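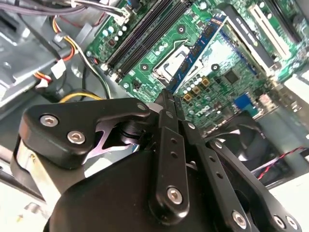 From: Uchenna Akinola
To: Dolldale Home Computing list
Date: 2 October 2020
Subject: Re: Is it worth putting more memory in the old tower?

Hi Digby, hi all,

What a good question, and I'm so glad you asked it on the list and didn't just email me, as I suspect a fair few people here are wondering the same thing. I've put your message in chunks below and answered as I go.

> On Tuesday evening Digby Pomare wrote:
>
> My desktop has become painfully slow. It starts up fine, but once I have my email open, the parish map and a few web pages, everything grinds and the disk light stays on. My nephew says to bin it and buy a laptop. I only use it for writing, email and the footpath records. Would more memory help or am I throwing good money after bad?

Please don't bin it! The clue is that it starts up fine and only gets slow once you have several things open. That sounds very much like a machine running out of memory and using the disk to make up the difference. Disks are dreadfully slow next to memory, so you sit there waiting while it shuffles things back and forth.

You can check before spending a penny. Open everything you'd normally have open and then press Ctrl, Shift and Esc together. You'll get Task Manager (click "More details" if it comes up as a tiny window), and under the Performance tab there's a line for memory. If it's sitting nearly full the whole time, more memory will help a lot. If it's half empty and the disk line is at the top of the graph, then your trouble is the disk itself and I'd spend the money there.

Mine had both problems, as it happens. I did the memory first and the spreadsheets came back to life, then swapped the old spinning disk for a solid state one in January and it was like having a new computer. I kept restarting it just to watch!

> The sticker on the front has worn away and I've lost the manual. How do I find out what sort to buy?

No need for the manual. On that same memory page it will tell you how much you have, the speed, and how many slots are in use. The one thing it may not say plainly is which generation you need (DDR2, DDR3, DDR4 and so on) and this matters more than anything else. They look much alike in a photo on a shop website, but the notch along the bottom edge is in a different place for each, so the wrong sort won't go in. Please don't try to persuade it.

The surest way is to take one of the old modules out and read the label. Write down everything on it, even the bits that look like nonsense, and then match it. Two more things that catch people:

- Laptop memory is shorter and won't fit a desktop. The listings often call it SODIMM. You want plain DIMM.
- Some very cheap memory is meant for servers, and will say "registered" or "ECC registered". An ordinary home desktop won't start with it. I bought some once, thinking I'd found the bargain of the year, and it's still in my drawer.

If you can, buy a matched pair and put them in the slots that belong together. On many boards those are the same colour, but not on all of them, so look at the tiny printing beside the slots or find the manual for the board online. Most makers still have them for download.

> Is it a job I can do myself? I'm happy with a screwdriver but I've never been inside a computer.

If you can change a plug you can do this. Shut it down properly, switch off at the wall, pull the lead out, then hold the power button in for a few seconds to clear what's left. Lay the case on its side on a table, not on the carpet. The side panel is usually held on by a couple of screws at the back and then slides off.

Touch a bare metal part of the case before you touch anything else, and again whenever you've walked about. I do own one of those wrist straps and I'd recommend it if you're the sort who crackles in a wool jumper.

Push the little catches at the ends of the slot outwards and the old module pops up. (Some boards only have a catch at one end, so don't worry if yours looks lopsided.) Hold the new one by its edges, line up the notch, and press straight down, first one end and then the other, until the catch clicks back up. It takes more of a push than you'd expect. Most of the "it won't start now" calls I get are from people who were too gentle - take it out, put it back, push harder, and away it goes.

While you're in there, do blow the dust out. A can of air from the ironmonger's will do, in short bursts, and hold the fan still with a finger so it doesn't spin. Mine had what looked like a small felt hat in it.

> There's a firm in Stustden, Rimkutė, who say they'll do it while I wait. Has anybody used them?

I have, and I liked them very much. They sell second-hand memory they've tested, and they'll put it in at the counter. I took my sister's machine over last winter and they talked her through the whole thing and gave her the old modules back in a bag. Ring first, though, as their hours have been a bit up and down this year. If you'd sooner do it yourself they'll still sell you the parts, and they're good at squinting at a label and telling you what it is.

> Last thing. The footpath records are in Skiltura, and it crawls whenever I open the big file. Will that get better too?

I'd think so! I use Skiltura for the allotment list and it does seem to read the whole file into memory when it opens. Yours has about 3000 entries with photos attached, if I remember rightly from the spring walk, so no wonder it's struggling. Two things to try in the meantime: turn off the thumbnails in the view menu, and split the older years into a separate file. I did that with ours and it went from making a cup of tea to barely long enough to find the biscuits.

And do back the records up before you open the case. Nothing you're doing should touch the disk, but it's years of your work and a memory stick costs very little. Keep the copy in another room, or better still at somebody else's house.

If you get stuck, send the list what it says on the label of the old module and I'll happily look it up. I've also got 2 spare DDR3 desktop modules that came out of a machine at work. They're yours if they match, or anyone else's if they don't - just shout. I'm usually about after 10 on Saturday mornings if you'd rather ring and have somebody on the end of the phone while you push.

Let us know what Task Manager says!

Uchenna

> Thanks in advance to anybody who can help. I'm rather fond of the old thing.
>
> Digby

--
Dolldale Home Computing list
To leave the list, reply with "unsubscribe" in the subject line.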